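Dikisholm Guidelines

The Dikisholm Guidelines for Domestic Manipulation Recording, usually shortened to the Dikisholm Guidelines, are a voluntary set of rules for collecting training data for household robots with hand-held grippers. They cover how a device is marked and checked, how a room may be used, what the people living there must be told, and what has to be written down at the end of a session. The guidelines have no legal force. Supporters describe them as the closest thing the field has to a shared standard. Critics have called them a checklist with a grand name.

Background

Hand-held grippers let a person carry out a chore while a camera near the fingers records the movement. The recordings are then used to train robot arms that carry similar fingers. Because the method needs no robot on site, it spread quickly from laboratories into rented rooms, family homes and dormitories, where the safety rules written for industrial arms had little to say. An industrial cell has a fence and an emergency stop. A bedroom has neither, and the risks there are of a different sort: private belongings on view, other people in the home, and records that cannot be traced back to the device that made them.

The first draft was written at a workshop in Dikisholm in April by engineers from the software firm Juvex and the fieldwork contractor Saengthong. It was six pages long and had no section on consent, an omission that drew comment almost at once. A revised text, which added the consent rules and split the device rules from the room rules, was published on Tue 22 December and remains the version in use.

Content

The published text contains 20 numbered rules in four parts.

Part A deals with the device. Each gripper must carry a printed number that can be read without tools, and a machine-readable code placed on the same housing. Number and code must refer to the same entry in the equipment log. Finger pads have to be inspected for cracks before a session and replaced in pairs. A device whose label has come off may not be used until it has been relabeled and the log corrected.

Part B deals with the room. The operator is told to leave furniture and belongings as the resident keeps them, on the grounds that tidied rooms produce data of little use. Documents, screens and family photographs are the exception and have to be covered or moved out of view. Work on beds and other soft surfaces has its own rule, which asks that every layer the gripper may touch be listed separately in the session notes. 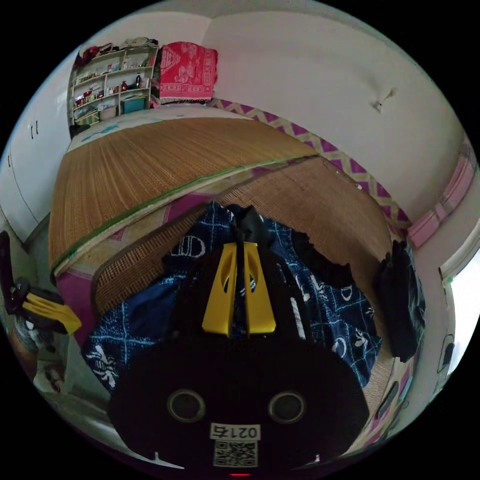
Gripper 0217 held over a bed with a patterned blanket and woven straw mats. The number label and square code sticker are on the body, below the finger pads.

Part C covers consent. The resident signs a form before recording starts, may stop the session at any point and may ask for the recordings to be deleted. Other adults in the home must be told, though they do not have to sign. Part D covers records, including the session sheet, the equipment log and a report form for damage or injury.

Labeling rule

The rule on numbers and codes is the most widely copied part of the guidelines, and probably the easiest to follow. A sticker costs almost nothing. It is also the rule whose benefits have been most loudly overstated. Promotional material from Juvex has described labeled devices as "fully traceable," a phrase that does not appear in the guidelines themselves.

A label identifies a piece of hardware. It does not show who was holding it, when its camera was last calibrated, or whether its fingers were changed halfway through a job. All of that depends on the log, and the log is filled in by hand. The guidelines do not say who should check it, or how often.

Soft surfaces

The rule on beds was added after field operators complained that "bed" was being used as a single label for very different things. A fitted sheet on a spring mattress moves one way under a gripper; a blanket laid over straw matting moves another, and the finger pads can catch on a woven edge or a cloth binding. Listing the layers was meant to let researchers sort recordings by material.

Opinion on the result is divided. Operators have objected that the session sheet offers only one line for the purpose and gives no agreed names for common materials, so that "mat," "reed mat" and "straw mat" may appear in the notes for the same item. The guidelines contain no glossary. One was promised for an appendix but has not been issued.

Adoption and compliance

Saengthong adopted the text in full for its own crews. Juvex adopted Parts A and D and describes its approach to the rest as "aligned," without explaining the term. Several smaller contractors cite the guidelines in their tenders.

Evidence that the rules are followed is thin. The only review to be made public was carried out at the Zinditz test site, where 163 session sheets were compared with the equipment log. More than half lacked at least one required entry, most often the list of surface layers. Missing device numbers were rare. The review did not look at consent forms, and its authors had no access to the recordings, so it could not establish whether the sheets that were complete were also correct.

No body certifies compliance. A company may state that it follows the guidelines without submitting anything to anyone, and there is no procedure for withdrawing the claim.

Criticism

The most persistent critic has been the safety engineer Meinrad Lüthi, who attended the Dikisholm workshop and declined to sign the final text. Lüthi argued that the authors had regulated what was easy to inspect and left the rest to goodwill. "I can read the number on the gripper from across the room," he wrote in his dissent. "I cannot read from it whether the person who sleeps there understood the form."

He also objected to the rule on leaving rooms as they are. In his view it serves the quality of the data first and the resident second, and an operator under time pressure will not stop to decide which objects on a crowded shelf are private. Defenders of the rule reply that the resident can ask for anything to be covered. Lüthi's answer was that this places the work of protection on the person least familiar with what a wide-angle lens takes in.

A further complaint concerns deletion. The right is stated in a single sentence, with no deadline and no mention of models already trained on the material. Saengthong has said that it removes recordings from its own storage on request. It has not said what happens to copies delivered to clients.

Status

A second revision has been announced, with a glossary of materials and a deadline for deletion requests among the listed topics. No draft has been released. Until one appears, the 20 rules stand as published, including two that refer to the missing appendix.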